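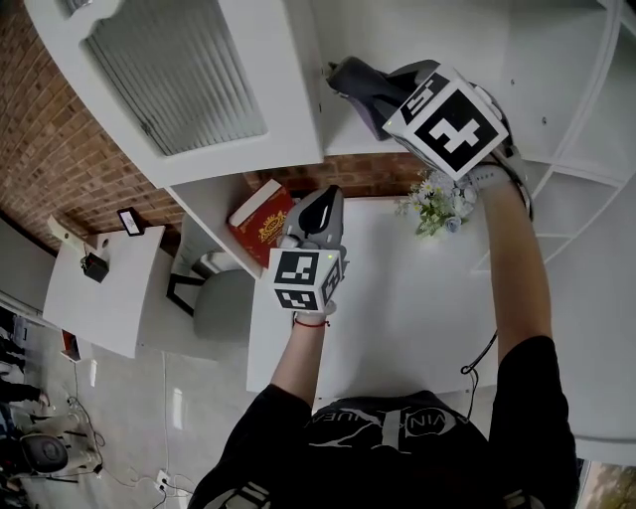 Two hands busy at a white desk.

Who Makes Sure Your Doctor Follows the Rules?

Have you ever sat on that crinkly paper at the doctor's office, swinging your feet, and wondered who is in charge of the doctor? It's a very good question, and plenty of grown-ups couldn't answer it!

Let's start with a word: license. You may know about a driver's license (maybe you've seen the terrible photo on your mom's). Doctors, nurses, dentists and lots of other health workers need a license too. It comes from the state, and it says that this person went to school, passed the tests and is allowed to take care of people.

The group that hands out those licenses is called a board. Most of the people on it do the same job as the people they look after, so a nursing board has plenty of nurses. Usually there are a few members who aren't nurses at all, so that patients get a say.

Now, suppose somebody thinks a dentist did something wrong. Let's make it a dentist in the town of Wusudton. A patient can write to the board, and that letter is called a complaint. Somebody called an investigator reads it, asks questions and looks at the dentist's records. Lots of complaints end right there, when the investigator finds that no rule was broken.

If it looks as if a rule was broken, there may be a hearing. A hearing is a bit like a trial, but there's usually no jury. A lawyer for the state explains what she thinks went wrong, and the dentist gets a turn too, often with a lawyer of his own. Both sides can bring witnesses. It can take a long, long time (bring a snack).

Then comes the decision. The dentist might get a warning, or have to take a class, or pay a fine, say $500. If it's very serious, the board can take the license away. But a board can't send anyone to jail. Only a criminal court can do that.

Words to remember
License: permission to do a certain job
Complaint: a report that something may be wrong
Hearing: a meeting where both sides are heard

Written by Maite Tejada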